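**Do small corner shops still take bottle returns, or is it only the big supermarkets now?**

Posted 2014-05-29 in Shopping & Errands

Hello everybody, I hope this is the right section. I moved to Prestgate at the end of the winter, and I've been saving up my soda bottles and cans the way I always did in my old town, where you could walk them down to the shop on the corner and the fellow at the register would count them and knock the money off your milk. It was a nice little system and I suppose I assumed it worked like that everywhere.

Well, I took two bags to the Marciniak store by the bus stop on Saturday and the girl at the counter (very polite, I don't want to get her in trouble!) told me they only take back brands they sell, and only 37 containers per person per day. I had no idea there could be a daily number, and such an odd one too. I'd brought a lot more than that, so I carried the rest home again.
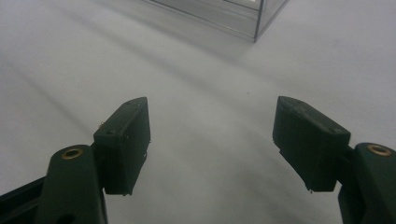
The supermarket out by the highway has the machines, I know, but I don't drive and the bus only goes there every other hour. So my questions are really these. Is the corner store allowed to set its own limit? Do they have to give me cash, or can they insist on store credit? And is there anyplace else in town within walking distance that takes them? My hallway closet is getting rather full and I'd like to have it cleared before my sister's family comes in August.

Thank you so much in advance, you've all been so kind with my other questions.

---

**Answer 1** (marked helpful)

Welcome to Prestgate! I've lived over on the hill side for a long time and I've been through all of this, so let me tell you what I know.

Small stores here can set a daily limit, yes. They're supposed to post it where you can see it, and at Marciniak the notice is on the inside of the door, so of course you only read it on your way out. The limit is per visit to the counter in practice. I've gone in the morning and again after supper, and they've always taken both lots without a word. I wouldn't push it past that, they have very little room in the back and the pickup truck doesn't come often.

On the cash question, you can ask for cash. They'll usually offer to take it off your groceries first, and if you're buying milk anyway it comes to the same thing, but if you say "cash, please" you should get it. Have them rinsed, caps off, and sorted by size, and they'll love you for it.

As for walking distance, try the Nuveo convenience shop on the corner past the laundromat. It used to be a video rental and it still has that funny carpet. They take every brand, even ones they don't carry, on weekday mornings only. I brought them 198 cans after my son's graduation party and the man didn't so much as sigh. I did call ahead, though, and I'd suggest you do the same with anything over a couple of bags. 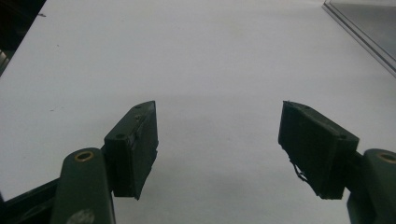
*Gripper open over the white table.*

One more thing, don't crush the cans! They won't take them crushed at either place, and I learned that with a whole trunkful.

---

**Answer 2**

just take them to the supermarket, the machines are faster. get a ride with somebody

---

**Answer 3**

I'd second the Nuveo suggestion, with one small correction. When I was there last week the sign said Monday through Thursday, so Friday mornings may be out now. It's possible that was only for the holiday, but it's worth asking before you load up the cart.

If you end up with a really big pile, there's also the Jivolance depot behind the old feed store. It's a longer walk, maybe too long with bags, but they'll send a van for 400 containers or more and you don't have to sort anything. My neighbors and I put ours together on the porch until we have enough, then split what comes back. It takes us most of a season to get there, and you do need somewhere to keep them, and they draw wasps in hot weather if you haven't rinsed them well. Glass has to go in boxes, no bags.

They pay by check, and it was slow the last time, so don't count on it for groceries that week. I've kept using the corner store for my small lots. I like having a reason to walk down there, and the bread is good.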